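Grumedthorpe Allotment and Garden Association
Minutes of the general meeting, October 9, 2025
Brernon Hall, lower room

Chair: Brendan Horgan
Apologies were received from the two plot holders on the north row.

1. Minutes of the last meeting
Read and approved with one correction. Under item 4, "east gate" should read "west gate."

2. Matters arising
The lock on the tool shed has been replaced. Keys are with the chair and may be signed out. Anyone still holding an old key can throw it away.
The question of the shared hose was left open last time. Members on the lower rows reported that it is still being left across the path at night. The chair will put up a notice by the tap.

3. Accounts
The balance at the end of the quarter was $1,141. Rents from 92 plots are paid up to the end of the year. The water bill came to $852, higher than the same quarter last year. Two members asked whether the meter had been read or estimated. The chair said it had been read, and that he would bring the bill to the next meeting.
Accounts accepted as presented.

4. Water tank
Two quotes were considered for the new rainwater tank behind the sheds. Buleteck offered a 3000-gallon tank with delivery but without the base. Brennan offered a smaller tank with the base included. There was a long discussion of whether the ground behind the sheds would carry the larger tank when full. One member thought the old coal store had stood there and that the ground would be soft on that side.
Agreed: to ask both firms to visit the site before any order is placed. No deposit to be paid until then.
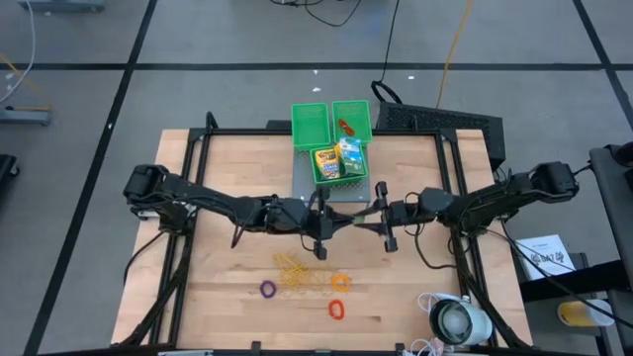
5. Paths and boundaries
The main path floods at the bend after heavy rain. Wood chips have been tried and have washed into the ditch. It was proposed to dig a shallow drain along the hedge side and fill it with gravel. Carried, with one against.
The hedge by the road is due to be cut in January. Plot holders along that side should move canes, netting and cold frames back three feet before then. Cuttings will be stacked by the gate for anyone who wants them.

6. Compost
Cooked food has again been found in the shared bins, and rats have been seen. Members are reminded that the bins are for garden waste and raw vegetable peelings. A proposal to close the third bin over the winter was put to a vote and lost.

7. Seed order
The order form will go out with the next newsletter. Seed potatoes are to be ordered separately this time after the mix-up with the onion sets. Late orders will not be added.

8. Any other business
A member asked if hens could be kept on plots. The chair will check the wording of the lease.
The lost property box is full. Gloves and hand tools not claimed by the next meeting will go to the tool shed for general use.
The noticeboard needs a new pane.

Next meeting to be held in January, same room. The date will be posted at the gate.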